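The Deposit Box

By Yavuz Kılıçarslan
16 October 2025

The savings office in Ustinura closed on a Friday, and by the following week there was a notice in the window saying that accounts had been moved to the branch in Sezer. Sezer was 30 miles off. My mother read the notice, walked home, and put her passbook in the drawer with the batteries and the string.

"They can have it," she said. "I'm not riding a bus to look at my own money."

I was living with her then. I had come back in March, after the flour company let me go, and I slept in the room over the porch where my brother used to sleep. She charged me nothing, and I did the gutters and drove her to the eye doctor. We got along if the television was on.

The passbook said there was $1311 in the account. I knew because I looked one night after she went to bed. I was not going to do anything about it. I wanted to know what it was, and then I knew, and I put it back under the string.

My father had opened that account. He worked for Winer, the pump people, until they shut the plant, and every payday he stopped at the window and handed something over. He never told her how much. She had found the passbook in his coat after the funeral, and for a while she thought there would be a second one somewhere. She checked the other coats. She checked the tackle box and the case his level came in. There was just the one.

In April she got a letter. It said that any account with no activity by the end of June would be charged a fee of $2 a month. She read it standing at the counter and then handed it to me.

"Is that legal?"

"I guess it is."

"For doing what?"

I said for keeping it, I supposed. She took the letter back and folded it and put it in the drawer too.

She did not mention it again until a Sunday when her cousin Flora was over. Flora had married into the Sezer side and knew everyone at the branch by what they drove. She said the manager was a young man with a good haircut and that he would come out from behind the desk to talk to you.

"Why would I want him to come out?" my mother said.

"It's friendly."

"I don't need him friendly. I need him where I can see the money."

Flora laughed at that, and my mother got up and ran water into the kettle, though there was tea in the pot already. After Flora left she said, "What time does that bus go?"

I told her I could drive her.

"I know you can drive me. I asked what time the bus goes."

It went at 8:10 from the front of the old Flisine bakery. She wore her gray coat, which was too warm for the day, and she carried the passbook in her purse inside an envelope inside a plastic bag. I went with her. She did not ask me to and she did not tell me to stay home. We sat on the left side, and she had the window. 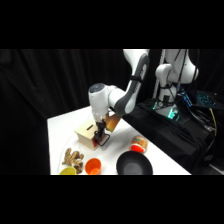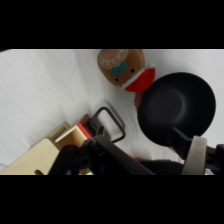
Nothing much was different on the road. The orchard past the creek had been cut back, and somebody had put up a metal shed where the fruit stand used to be. My mother looked at the shed until it was well behind us.

"Your father bought me a pear there once," she said.

I waited for the rest of it, but that was all there was.

At the branch we took a number. The young man with the haircut did come out from behind his desk, and he shook her hand, and then he shook mine. He asked how he could help. She took the bag out of her purse, the envelope out of the bag, and the passbook out of the envelope, and she set it down in front of him.

"I want to see it," she said.

He opened the book and turned it so that she could read the last line.

"No," she said. "I can see that at home."

He looked at me. I looked at the carpet.

"You'd like to make a withdrawal?" he said.

"I'd like to see it."

He thought about it. I will give him credit for that. He could have explained to her how a bank works, and he would have been right, and we would have gone home on the noon bus. He went and talked to a woman at the window. He filled out a slip and had my mother sign it, and then the woman counted out the money onto the desk in front of her. It took a few minutes. She counted it twice, once for herself and once out loud.

My mother did not touch it. She leaned over it a little with her purse held against her stomach. There was less of it than I would have thought. It would have fit in a coat pocket and you would hardly have seen the bulge.

"He did this on Fridays," she said to the young man.

"Yes, ma'am."

"He'd be late for supper on account of it. I thought he was at the Legion."

The young man did not say anything. The woman from the window straightened one of the stacks with the side of her hand.

"All right," my mother said. She took $600 from the pile, counting it herself and wetting her thumb to do it, and she pushed the rest back across the desk. "Put that in again. Will that count as something happening?"

He said it would.

"Then you can leave your two dollars off."

He said he would make sure of it. He wrote it all out in the passbook by hand, though I think the machine would have done it, and he blew on the ink before he closed the cover.

We had an hour and a half until the bus. We walked down to the corner and ate soup in a place with paper mats. She was hungry and finished hers and the crackers that came with mine. The purse stayed in her lap the whole time with the strap wound around her wrist.

I asked what she was going to do with the money.

"The porch roof," she said. "It drips on your bed."

I had not told her it dripped. I had been moving the bed a little at a time since I came, and it was nearly at the door.

"I can fix that," I said. "It's just shingles. It won't cost that much."

"Then buy good ones."

On the way home she fell asleep before the creek. Her coat was buttoned to the neck and her face was red from the heat of it. I thought about waking her when we came to the metal shed, and then we were past it. The driver had a ball game on low. She woke up when he braked for the railroad tracks and felt for the purse, and asked me whether I had remembered to turn off the stove.

I said I had. I hadn't been near it.

Last updated: 16 October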